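3.2 Why people still buy discs

I went into the Musthorpe interviews expecting nostalgia, and got shelf space instead. Of the 22 collectors I spoke to, 19 had rebought a film they could already stream – mostly for the commentary track.
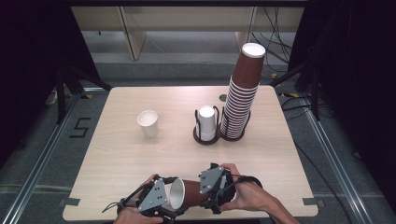
Figure 3. Tabletop handling, brown paper cup.

Extras matter more than picture quality, going by my notes. The Rowlands reissues sold on their booklets, and my favourite collector kept hers flat on their sides, like the cup in Figure 3. Nomar pressed 3000 copies in September and skipped the booklet.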